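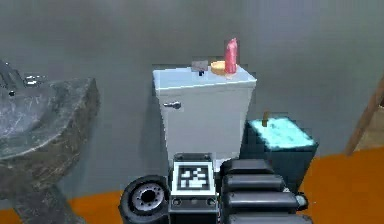

The laser group at Clostex works on the second floor of a former shoe warehouse in Trovdale, above a company that repairs vending machines. The engineer who runs its fiber amplifier bench agreed to talk on the condition that we leave out her name, her salary and the state of her desk. We met in the break room at four in the afternoon, when the air handling is quietest.

Her specialty is the thing customers complain about after they have bought a more powerful amplifier than they needed: stimulated Raman scattering. Light at the wavelength you paid for turns, over enough fiber, into light at a wavelength you didn't.

"People call and say the power meter looks great," she says. "And it does look great. The meter doesn't care what color anything is. Then they put it on a spectrum analyzer and go quiet."

The recent case she likes to tell involved a pulsed system with 34 meters of passive delivery fiber after the last amplifier stage. The customer wanted the laser in one room and the work in another, and had measured the distance along the ceiling. Raman gain grows with peak power and with length, and shrinks as the core area goes up. The customer had picked a small core "for the beam quality" and the long route "for the look of the thing."

She asked them to cut it down to 4 meters. They asked whether there was a software setting.

"I get that one a lot. I would love a software setting."

The Cao, the group's in-house simulation code, had predicted the trouble before anything shipped. She is fond of the Cao but wary of what it does to new hires. It solves the signal and the Stokes wave together along the fiber, splits the length into up to 2,000 steps, and draws a very handsome curve whether or not the input makes sense. One trainee entered the average power where the peak power belonged and reported that Raman scattering had been eliminated.

"He was so pleased. I let him have lunch first."

Her own habit is to do the estimate on paper before opening the program. Take the peak power, the Raman gain coefficient, the effective length and the effective mode area, and see whether the exponent is anywhere near 16, the usual rule of thumb for the threshold in a passive fiber. If it is, she starts looking for a bigger core or a shorter run. In an amplifier, she adds, the effective length is kinder than the real one, as the signal only gets strong near the output end. That is one argument for pumping from the output side, and the argument against it is that somebody has to build it.

What about filters? She makes a face. A fiber with high loss at the Stokes wavelength can help a great deal, and the group's Skovov project is testing one now, on spool number 213. The earlier spools are on a shelf behind her. Some of them worked well as long as they were kept straight, a hard condition to meet for something that lives on a spool.

"Bend loss was supposed to hit the Stokes light and leave the signal alone," she says. "It was more even-handed than that."

She won't give a date for results. The marketing people have one, she says, and are welcome to it. Before I left she asked how long the cable on my recorder was, and seemed to think it could be shorter.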